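Flenwood Utility Table, Light Wood-Grain Top

Item 2635. Supplied by Fahy. General-purpose table for sorting, folding and pairing small textiles: towels, gloves, hats, socks. The top is pale beige with a fine tan grain and a few cooler, whitish streaks running with it. Grain figure varies from one top to the next, and we do not match tops across an order.
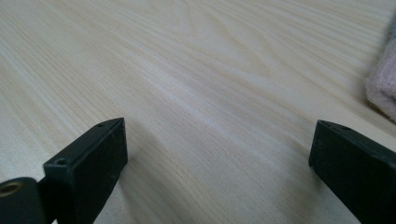

Flenwood, July 8, 2021

Revised listing. The pale top gives good contrast with colored knitwear and with mauve or pink toweling. White items are harder to pick out against the lighter streaks – ask for the gray top if most of your load is white.

Load, evenly spread: up to 21 kg
Lead time: 12 working days
Minimum order: one table
Assembly: two people, hex key supplied

Wipe with a damp cloth and dry along the grain. No abrasive pads. Do not iron on the surface.

Sorting layout

For mixed gloves, place a shallow tub at the left and lay the pieces out in a loose row to the right of it. Lay knit gloves flat so that cuff and finger ends are both in view. Fingerless pairs with a contrasting cuff can be matched by cuff color, full-finger pairs by the accent color on the fingers. Check any label or emblem before pairing.
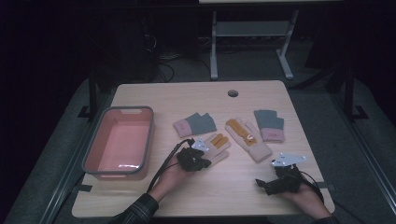
Tubs and accessories

The table is sold without tubs. Brolico shallow tubs are listed separately, in pink and in gray. Clip-on edge guards are discontinued; 17 sets remain and will not be restocked.

Replacement feet are sold in fours. State the item number when ordering, as the feet on tables supplied before February have a different thread.

Trade orders: Ultan Moynihan. Parts and returns: Sarla Chaturvedi.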